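I've put three Zelline mesh sets into three different houses now, and the booklet in the box has let me down each time, so I wrote my own. This part covers getting the main unit and the satellites talking to each other. It assumes you've already done Part 1 (calling your internet company, finding the account number, losing it, finding it again).
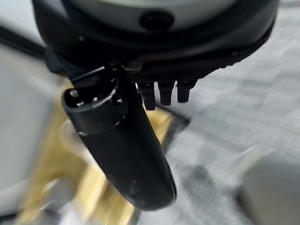
*Page last changed: 6 June 2021*

## Part 2: Placing and pairing the units

### Before you start

You'll want the main unit, both satellites, the short network cable that came in the box, and a phone with the Zelline app on it. Charge the phone first! Mine died at 4 percent halfway through pairing in December and I had to start over from the factory reset.

My place is 1,000 square feet downstairs plus a 400-square-foot addition at the back, where the old router gave me nothing at all. If your house is one open box you may only need one satellite. Leave the other in the carton until you know.

### Hooking up the main unit

1. Unplug your modem from the wall and pull out the backup battery if it has one (a lot of the phone-and-internet combo ones do, usually behind a little door on the bottom).
2. Run the short cable from the modem to the port with the globe on it. The other ports look exactly the same, and the cable clicks in just as happily. Check it twice.
3. Plug the modem back in and wait until its lights stop moving. Go make a coffee.
4. Plug in the main unit. The ring on top goes white, then blinks amber, then settles on slow blue. Slow blue means it's waiting for you.
5. Open the app, tap **New home**, and type the code off the sticker on the bottom.

> **Note:** The sticker code has no letter O in it, only zeros. Aranka Kocsis pointed this out to me after I'd typed it wrong five times, and she was very nice about it.

Pick your network name now and pick one you can live with. If you reuse the name and password from your old router, everything in the house hops back on by itself, printer included. I didn't do that the first time (I wanted to call it Flomivstead, like the house) and I spent the whole evening going from room to room with the new password on a sticky note.

### Choosing spots for the satellites

Put the first satellite halfway between the main unit and the room that has trouble. Not in the room that has trouble! I know that's where you want it, and I wanted it there too. It needs to catch a decent signal before it can hand one on.

Some things I've learned about spots:

- Waist height or higher beats the floor every time.
- Keep it away from the fridge, the microwave, and big mirrors. The mirror one surprised me.
- Hallways and entries are great, as long as there's an outlet. A shelf is fine. Metal cabinets are not, and neither is the inside of a TV stand with the doors shut.
- Fish tanks. If you have one, go around it.
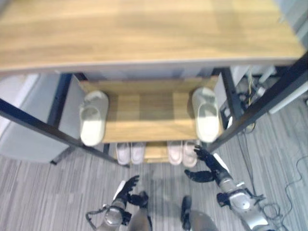 *Slippers on the middle shelf, shoes on the one below.*

Don't screw anything to the wall yet, either. You're going to move these units at least once, maybe more, and the mounting plate leaves a nice big pair of holes. I have filler on one wall at home that still doesn't match the paint.

### Pairing

6. Bring the first satellite into the same room as the main unit, just for this step, and plug it in.
7. When it blinks blue, tap **Add a unit** in the app and hold the phone near it.
8. Wait for the chime. It can take a few minutes, and the app may say it has failed while the satellite is still working away. Give it until the ring goes red before you believe it.
9. Unplug it, carry it to its real spot, and plug it back in. It remembers the pairing.
10. Do the same thing with number 2 if you're using it.

**Caution:** Use the power brick that came with each unit. The plug on the Rebelo doorbell adapter fits, but the voltage is different, and I don't want to hear about it.
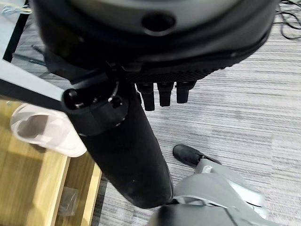 Once a satellite is in its spot, the app shows you the link strength as three bars, and the way they're drawn throws everybody. Most phones go short to tall from left to right. Zelline draws them hanging from a line at the top, with the longest one on the left. Think of the three short black pieces in the photo just before this, side by side, left one reaching down the furthest and the right one the shortest, and you've got the icon pretty much exactly. All three filled in is a strong link. Two is fine for email and most video. If only the long left one is filled, move the satellite a few feet closer to the main unit and give it a minute to settle before you look again.

My friend Solène Besson has the same set in her place over in Clostwood, with thick plaster walls, and she never got past two bars in the back bedroom. She streams movies in there without a hiccup, so please don't chase the third bar all weekend like I did.

### Checking your speed

11. Stand next to the main unit and run the speed test in the app. I pay for 400 and I usually see a bit less than that over Wi-Fi.
12. Walk to each satellite and run it again. Expect a drop. Half is normal on a wireless link.
13. Write the numbers down somewhere, with the room next to each one. They're handy when you call the support line. 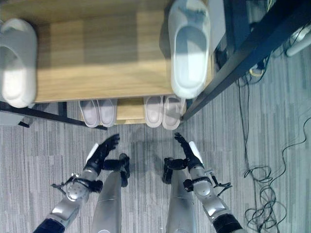 ### If a ring stays red

Unplug that satellite, count to thirty, and plug it in again. If it's still red, hold the pinhole button down with a paper clip until the ring flashes white, then go back to step 6. Only reset the one that's red. Resetting the main unit wipes the whole network, names and all, and sends you right back to typing in the sticker code.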